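Laundry Cell Maintenance Meeting, Minutes
Saturday, April 30, 2022

Present: Feng-yi Shih (chair), Refugio Medrano, Sivaprasad Raju, Warrick Ashby (minutes)
Apologies: Mingxuan Feng

1. Previous actions
Spare wrist cables from Voltlow received and entered in stock. Ticket 2746 (left elbow, intermittent encoder fault) stays open.

2. Tray handling
Medrano reported on grip settings for the white tray. The left hand holds it by the edge with the tray tilted. Finger force is to stay at level 4 until the new pads are fitted. Raju asked for the wrist label to be checked against the service record at each inspection. 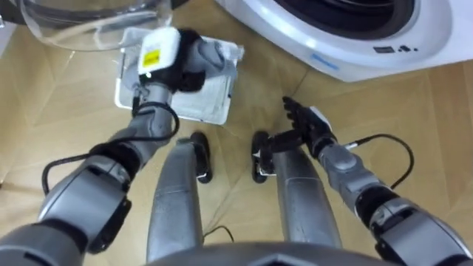 3. Cable routing
External cables on both arms still hang in open loops. Shih wants the slack measured at full reach and at full fold before any clips are ordered. Raju prefers clips at the forearm only, so that the elbow joint stays free. Ashby noted that the Jirix clips tried last August worked loose. No decision on supplier.

4. Garment task
The tray position in front of the washer was discussed. Medrano proposed keeping it on the floor under the open door, with the right hand handling the garment and the left hand free.
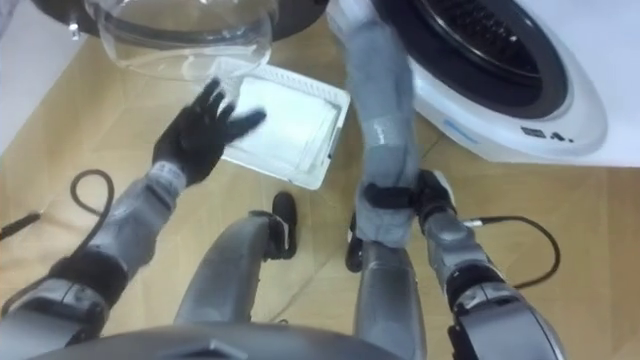 Raju objected that long items can hang close to the right foot. Agreed to add a check on foot clearance before any step is commanded. Shih will write the limit into the Savchuk controller settings, and Medrano will repeat the routine 9 times with the new values.

5. Actions
Shih: controller limit, slack measurements.
Medrano: repeat runs, finger pads.
Raju: ticket 2746, revised inspection sheet.
Ashby: clip quotes from 2 suppliers.

Next meeting to be set when Feng is back.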